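Ondix > Franchissement et accès > Tapis de roulage

Tapis de roulage Bramunix pour sol inondé ou boueux

Référence : Bramunix R
Prix du rouleau simple : 1 598 € hors taxes
Prix du jeu double, avec dérouleur : 2 745 € hors taxes
Disponibilité : sur commande

Présentation

Le Bramunix est un tapis de roulage qui se pose directement sur le sol mou. Il permet de faire passer un véhicule de secours, une remorque de pompe ou une ambulance là où la route n'existe plus, ou n'existe pas encore. Il est destiné aux communes, aux services de sécurité civile et aux unités du génie qui doivent rouvrir un accès après de fortes pluies.

Le tapis est composé de lattes reliées entre elles par une sangle tissée. Les lattes répartissent la charge de la roue, et la sangle garde la souplesse nécessaire pour suivre le terrain. L'eau peut passer entre les lattes, donc le tapis ne flotte pas et ne fait pas barrage au courant faible.

Utilisation

Un rouleau fait 6 mètres une fois déroulé. Plusieurs rouleaux peuvent se suivre : les extrémités se joignent par des crochets, sans outil. La pose demande une équipe de 3 personnes, ou deux si l'on possède le dérouleur.

Avant de poser, retirez les pierres hautes et les branches. Déroulez toujours du côté sec vers le côté mouillé. Plantez les piquets d'ancrage aux quatre coins, puis faites passer un premier véhicule à vide, à la vitesse du pas. Contrôlez les crochets après ce premier passage.

Le tapis ne remplace pas un pont. Il ne doit pas être posé au-dessus d'un vide, ni dans un courant dont on ne voit pas le fond. Sur une pente forte, nous conseillons de demander notre avis avant l'achat — quelques photos du terrain suffisent le plus souvent.

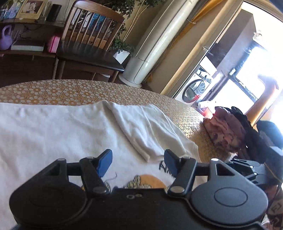
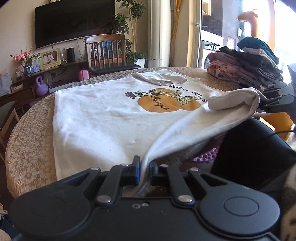

Contenu de la livraison

Rouleau simple : un tapis, un jeu de piquets, les crochets de jonction, une housse de transport.
Jeu double : deux tapis, deux jeux de piquets, les crochets, deux housses et le dérouleur manuel Pretance.

Le marteau n'est pas inclus.

Entretien et stockage

Après l'intervention, rincez le tapis à l'eau claire, des deux côtés. La boue qui sèche dans la sangle use les fibres, et elle est difficile à enlever plus tard. Laissez sécher à plat ou suspendu, à l'ombre, avant de remettre dans la housse. Vérifiez les coutures une fois par an, de préférence en octobre, avant la saison des crues. Les lattes cassées se remplacent une par une ; le kit de réparation Văn contient les lattes, les rivets et la notice en français.

Questions techniques

Pour un devis, une démonstration ou une question sur la charge admise, veuillez écrire à Khang Tạ, au service technique d'Ondix, par le formulaire de contact. Indiquez dans votre message le type de véhicule, la nature du sol et la longueur à couvrir. Les commandes des administrations sont acceptées sur bon de commande, avec paiement à réception.

Fiche mise à jour le 23 juin 2022. Les prix s'entendent sans le transport.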